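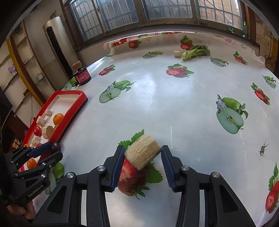

Notice to All Sorting Staff, Prallitley Kitchens

By Barrett Pennington

The notice went up beside the time clock on Jul 12, 2021. It was one page long, and Grethe Bjarnason read it twice with her coat still on.

"Effective at the start of the next pay period," it said, "hand sorting of produce will be discontinued. Staff currently assigned to sorting will be reassigned as Demonstrators. Demonstrators will perform the sorting task with the grippers provided, so that the task may be learned by the Mornora system. Wages are unaffected during the period of demonstration."

Below this was the signature of Valter Åberg, Director of Operations, and below the signature a line for questions. The line gave an extension that rang in an office upstairs where the lights were off.

Grethe was 68. She had sorted for Prallitley through three owners and two buildings, and she could tell a soft tomato by the sound it made when it was set down. The training manual, which ran to 300 pages, did not mention sound. It directed the Demonstrator to approach the item from above, to close the fingers at an even speed, and to release the item fully inside the tray before withdrawing.

She was paired with Jyoti Uniyal, who had come over from packing. They were given one table, one tray and a target of 2000 completed placements.
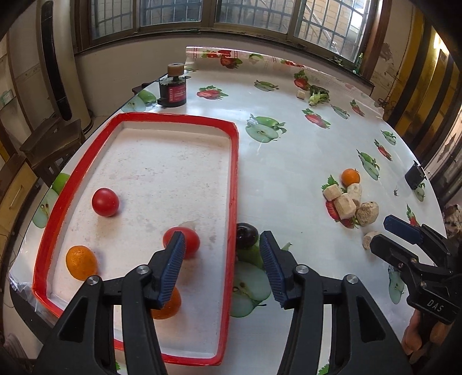
Tomatoes and oranges in the tray, with the grippers at work.

On the first morning Jyoti dropped an orange and apologized to it. Grethe dropped nothing, but she was slow, and a supervisor named Priya Halvorsen came down to inquire whether the equipment was at fault.

"The equipment is fine," Grethe said. "I am deciding."

"What are you deciding?"

"Whether it is any good."

Ms. Halvorsen consulted her form. There was a box for the item, a box for the start position and a box for the end position. She wrote something in the margin, where writing was not permitted, and went back upstairs.

The reply arrived in 5 days, addressed to both Demonstrators. Management thanked them for their observations. The system did not at present require a judgment of quality, and Demonstrators were asked to place all items regardless of condition. Rejected items would be considered at a later phase.

Jyoti read it aloud over lunch. Grethe folded the page and put it in her apron pocket.

That afternoon she picked up a tomato with the gripper, held it over the tray, and lowered it until it touched. She listened. Then she lifted it out again and set it on the cloth, on the far side, by itself.

"They will count that as an error," Jyoti said.

"Then they will have to write down what kind," said Grethe, and reached for the next one.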